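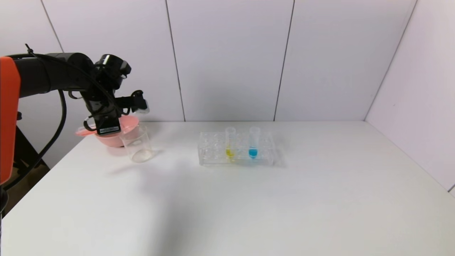
August, bench notebook, left arm
Maeve Doherty

OK, writing this down while I still remember which fault was which, because Pui-shan is on the rig tomorrow morning and I promised her a proper entry this time (sorry about the last one!).

Short version: the left arm faulted mid-pour, twice, and the second time it let go of the bowl. No glass broken, no liquid on the joints. I've put a hold on pours until the wrist cable is sorted.

Long version. We were running the color mixing task, tubes in the acrylic rack, pink bowl, glass beaker, all dyed water, nothing nasty. First fault came at the point where the wrist rolls over to tip the bowl toward the beaker. The arm froze, brakes on, grip held, and the log gave me a comms timeout on joint six. I did what everyone does, which is clear it and go again, and it ran clean for 14 cycles, so I figured it was a hiccup and went to get coffee. Conall was at the console by then.

Second fault, same spot in the motion, same timeout, except this time the gripper lost its hold command as well and the fingers opened. Conall hit the stop before I'd even put my cup down. The bowl had only a short way to fall and it's plastic, so it just bounced, but if that had been the beaker I'd be writing a very different page.

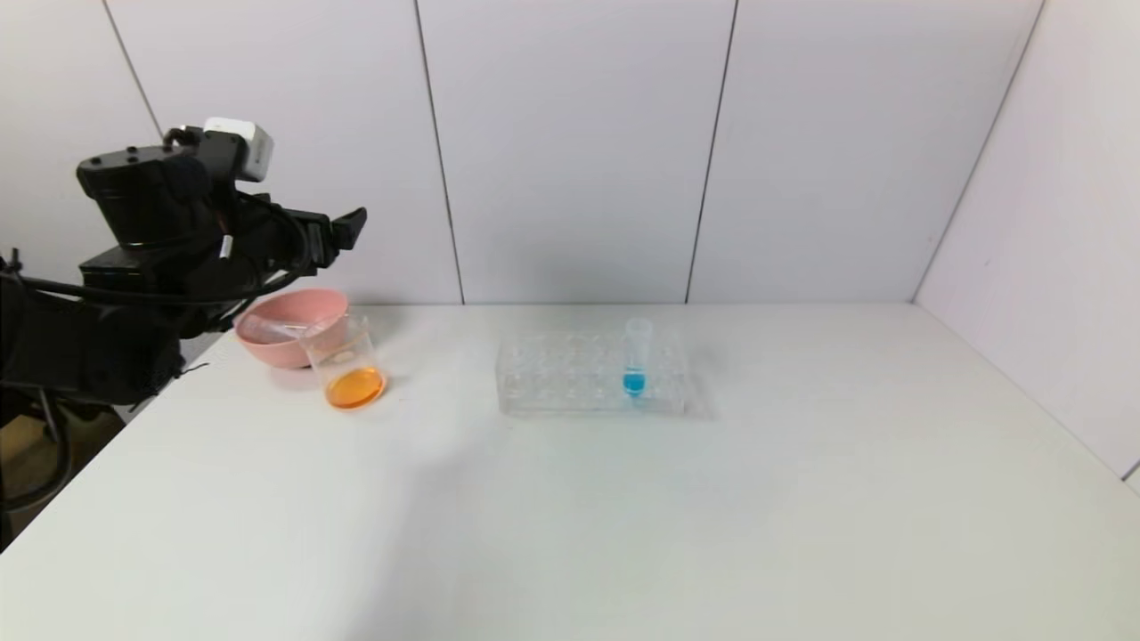 Left arm over the bench, fingers open, bowl underneath. Orange in the beaker, blue still in the tube.

So I have two problems and I want to keep them apart, because I spent an hour muddling them together.

Problem one is the timeout. My money is on the cable at the wrist. There's a loop that swings when the wrist rolls, and with the arm powered but still I could get the timeout to show up by wiggling the connector with a plastic rod. Not every wiggle! Maybe the latch is tired, maybe the pins. Swapped nothing yet. Itzel thinks the loop is too short once the shoulder is up and that it tugs at full roll, and she may well be right, she routed the other arm and that one has never done this.

Problem two bugs me more. Why does the gripper open on a comms loss? It should hold its last position. I dug into the config and the "on lost link" setting was at "release", and the backup from before the firmware update says "hold". So I'm fairly sure the update put it back to default and none of us looked. Set it back to "hold", pulled the connector on purpose with the foam block in the fingers, and it kept its grip. Did that 10 times, and it held every time.

Also worth noting: the controller let me clear the first fault with one click and no reason typed in. I'd like that changed. Will ask Úna, she owns that screen.

To do before anybody pours again:
- new wrist cable (Itzel has one in the drawer, check the length first)
- reroute with more slack, then full roll both ways at low speed
- check the lost link setting on the right arm too, I haven't
- empty bowl only until the roll test passes

Pui-shan, the fault log is number 73 in the shared folder. The timestamps are off against the console clock by 2 seconds, so don't let that drive you mad like it did me. If you see the joint six timeout even once, stop there and call me, please don't clear it.

Hold tag is on the console. Arm is powered down, stop button left in.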